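About Trirkonley

Trirkonley is a school meals company. We cook lunch for elementary and middle schools that don't have a full kitchen of their own, and we deliver it the same morning.

We started in a rented church kitchen with one contract, a school of 280 students on the Unden side of the river. The school had been buying frozen trays, and most of the food was coming back uneaten. We cooked for them for one school year and were asked to take on a second building in May. Today we serve 46 schools from 2 kitchens.

Our main kitchen is on Benítez Avenue. Cooking starts at 4:30 a.m. and the first van leaves at 9:15. The smaller kitchen, Rivo, handles breakfast, snack packs and all meals made without nuts, milk or egg. Rivo has its own staff, its own storeroom and its own vans — nothing from Benítez Avenue goes through it.

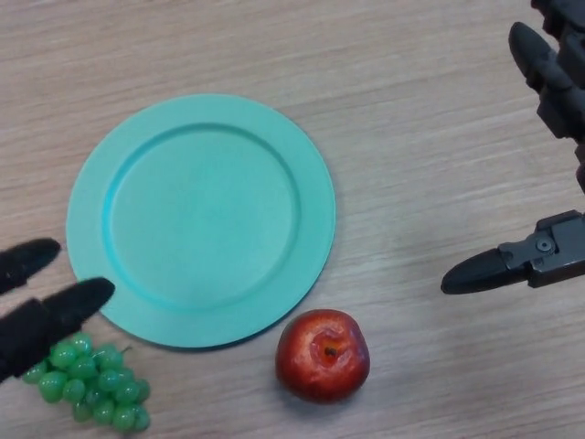

Menus run on a four-week cycle and change twice a year. Every lunch has a main dish, a vegetable, a fruit and a bread or grain. We bake our own rolls. We don't fry anything. Schools get the menu a month ahead, with ingredient lists, and families can ask the school office for a copy.

Children on free or reduced-price lunch get the same meal as everyone else. Billing is handled with the district, so no child is asked for money at the counter.

We hire locally and train on the job. Most of our cooks started as servers or drivers. Kitchen shifts end by 2 p.m., which suits people with children in school.

Schools that would like to try our meals can book a tasting at Benítez Avenue during term. We bring samples to the school if that is easier. New contracts begin in August or January, and we need eight weeks' notice to plan a route.

Trirkonley School Meals
2537 Benítez Avenue
Office open 7 a.m. to 3 p.m. on school days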